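Kyung-hwa Geum has spent most of her working life on wood finishes, first at a furniture plant in Plosby and now at Zurnwood, where she runs the test bench for water-based coatings. We spoke by phone on 11 April 2022. The subject was tabletops, and in particular why pale ones go yellow.

The first cause, she said, is the wood. Maple, ash and birch all darken under daylight, and no clear coat stops it completely. "People blame the finish because the finish is what they paid for," she said. "Take an uncoated board, put half of it under foil, leave it by a window from November to spring. You will see a line."

The second cause is the binder. Oil-modified polyurethane is amber in the can and gets more amber with age. Water-based acrylic starts out clear and stays close to clear, but it looks flat on some species and raises the grain on the first coat. Geum's standard schedule for a light top is one thin sealing coat, a light sanding by hand, then three full coats with no sanding between them if the recoat window is kept. She sands the raw wood to 180 and stops.

"Finer than that and the first coat has less to hold on to," she said. "I know people who go to 320 on bare maple. It feels nice for a day."

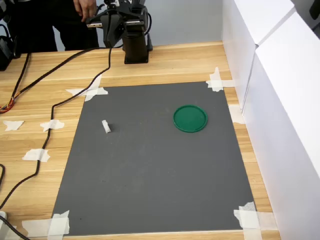
Her bench keeps records on panels coated with two products, sold in-house under the names Rana and Piner. Rana is a one-part acrylic. Piner takes a crosslinker, mixed in just before use, and must be applied within the shift. In the last full round the lab put 300 panels through household stain tests: coffee, mustard, red wine, hand sanitizer. Of the Rana panels and the Piner panels taken together, 214 passed all four after a week of cure. After a month of cure the number was higher, but she declined to give it until the round has been repeated.

Hand sanitizer did most of the damage. Alcohol softens a young acrylic film, and the gel form holds it in place long enough to leave a ring. "Before, we tested with a splash and a wipe," Geum said. "Now it sits for 40 minutes under a watch glass. A lot of older data sheets don't cover that at all."

I asked what she tells customers about cure time. She makes a distinction between dry and cured that she thinks most labels blur. A top can be touched in an hour and recoated in two. It can carry a lamp the next day. Full hardness takes three to four weeks at room temperature, longer in a cold shop, and until then she advises against rubber feet, vinyl mats and anything wet left overnight.

For repairs she is less strict. A worn patch on a one-part finish can be scuffed with a gray pad, cleaned with water and recoated edge to edge. A crosslinked film needs more sanding, and spot repairs on it tend to show at the border. "Do the whole top," she said. "It takes less time than trying to hide the patch."

The next round of panels goes on the bench after the lab replaces its light cabinet.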